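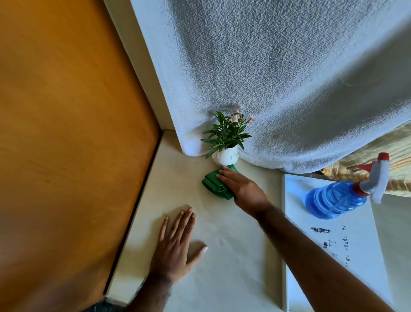

Fórum > Anime e Mangá > Leituras em curso

Tópico: Zallura, volumes 1 a 6 (spoilers assinalados até ao 4)

margarida_tinta
26 de dezembro de 2021
Malta, tenho de falar disto com alguém ou rebento! Comecei Zallura na sexta à noite, "só um capítulo antes de dormir", e já vou no sexto volume. Para quem não conhece: uma cidade portuária chamada Penside, onde os sinos das igrejas deixaram de tocar, e uma rapariga, Oprea, que consegue ouvir os sons que os objetos guardaram. Encosta a mão a uma chaleira e ouve a discussão que houve naquela cozinha há vinte anos. Depois junta-se a ela um afinador de pianos reformado, rabugento que dói, e andam os dois de casa em casa a tentar perceber para onde foi o som dos sinos.
O desenho é uma maravilha. As onomatopeias fazem parte do cenário (no capítulo do mercado do peixe estão escritas nas escamas!!) e quando a Oprea ouve uma coisa antiga o traço passa a lápis, sem tinta. Fiquei dez minutos parada na página dupla do farol.
Quem anda a ler? Digam-me que não estou sozinha.

kotatsu77
Não estás. Li tudo em maio e fiquei semanas a chatear a minha irmã com isto. O afinador é a minha personagem preferida do ano, e olha que começa por bater com a porta na cara da miúda duas vezes.
A cena em que ele finalmente a deixa tocar no piano da mulher, volume 3... pronto, não digo mais nada.

RuiDoSotao
Vou ser o chato de serviço. Gostei muito dos primeiros dois volumes e acho que a partir do arco de Bindberg aquilo perde o pé. Estávamos tão bem em Penside, com histórias pequenas, uma casa por capítulo, e de repente há uma empresa mineira, guardas, perseguições em telhados. Parece outra série. O desenho continua excelente, nisso estou com a Margarida.

margarida_tinta
Rui, nãooo. O arco de Bindberg é onde se percebe porque é que o afinador deixou de trabalhar! E os telhados são lindos, aquela sequência à chuva sem um único balão de fala. Dou-te razão numa coisa: o chefe dos guardas é um vilão de cartão. Ri-se muito e faz pouco.

RuiDoSotao
A sequência à chuva é boa, sim. Mas são trinta e tal páginas para chegar a uma informação que o leitor atento já tinha desde o capítulo da costureira. Voltem lá e vejam o que a Oprea ouve no dedal.

kotatsu77
ESPERA. O dedal?

kotatsu77
Fui reler. Ok. Estou em choque. O "não subas à torre" é a voz dele em novo, não é? Pela forma do balão, com aquele canto partido. Passou-me completamente ao lado.

margarida_tinta
Eu também não tinha apanhado!!! Rui, como é que dizes que não gostas da série e depois sabes estas coisas de cor

RuiDoSotao
Eu gosto da série. Gosto é menos de metade dela.

Dorin Rusu
Boa tarde a todos, leio o fórum há bastante tempo mas escrevo pouco (o português é a minha terceira língua, desculpem qualquer coisa). Queria só juntar uma nota sobre o nome. Oprea é apelido na Roménia, e muito comum, a minha professora primária era Oprea. Como nome próprio de uma rapariga de doze anos soa-me bastante cómico, é como se a heroína se chamasse Ferreira. Mas ao fim de um volume já não reparava, e fiquei muito contente de ver o nome numa manga tão bonita.
Quanto à discussão, eu defendo Bindberg! A série precisava de sair da cidade. O capítulo do comboio, com os bancos que guardaram as conversas dos passageiros todos, para mim é o melhor dos seis volumes.

kotatsu77
O capítulo do comboio!! Com os balões todos sobrepostos e ela a procurar só um. Eu li aquilo com o nariz colado à página a tentar decifrar as conversas do fundo. Há uma de dois tipos a discutir por causa de uma galinha que continua no volume 5, noutro banco.
E bem-vindo, Dorin, escreve mais vezes. "Ferreira, a rapariga que ouve chaleiras" era leitura garantida cá em casa.

lebre_de_papel
Uma pergunta prática no meio do entusiasmo: em que edição estão a ler? Vi a caixa com os seis volumes numa loja online, mas tenho medo das lombadas coladas, os meus volumes únicos daquele tamanho abrem-se todos ao meio. E a tradução, vale a pena?

margarida_tinta
Eu tenho os soltos, em inglês. As lombadas aguentam bem, mas as páginas duplas perdem um bocadinho no meio, nota-se no farol. A tradução parece-me muito viva, o afinador fala mesmo como um velho teimoso. Só não gosto que as onomatopeias venham traduzidas em letrinha pequenina na margem, distraem um pouco.

RuiDoSotao
Discordo, prefiro na margem do que redesenhadas por cima. Naquela série seria um crime mexer no desenho. Lebre, se estás com dúvidas compra só o 1 e o 2. Lêem-se muito bem como história fechada, o capítulo 15 quase parece um final.

margarida_tinta
Lebre, não lhe ligues, compra também o 3! O piano está no 3!

lebre_de_papel
Encomendei os três primeiros. Se ficar viciada a culpa é vossa. Alguém sabe se vai haver anime?

kotatsu77
Que eu saiba não há nada anunciado. Por mim adorava e tinha pavor ao mesmo tempo. Como é que se faz uma série sobre sons que nós, leitores, nunca ouvimos? Na minha cabeça os sinos de Penside têm um som muito concreto, e de certeza que não é o mesmo que na vossa.

Dorin Rusu
Na minha são graves e um pouco desafinados, como os da aldeia dos meus avós.

RuiDoSotao
Um anime só de Penside, com episódios curtos e pouca música, via de bom grado. Se chegar a Bindberg desligo a televisão.

margarida_tinta
Vou começar a reler do início para apanhar as conversas dos objetos todas, com um caderninho ao lado. Quando chegar ao dedal volto cá. E se alguém encontrar mais galinhas, por favor ponha o volume e a página!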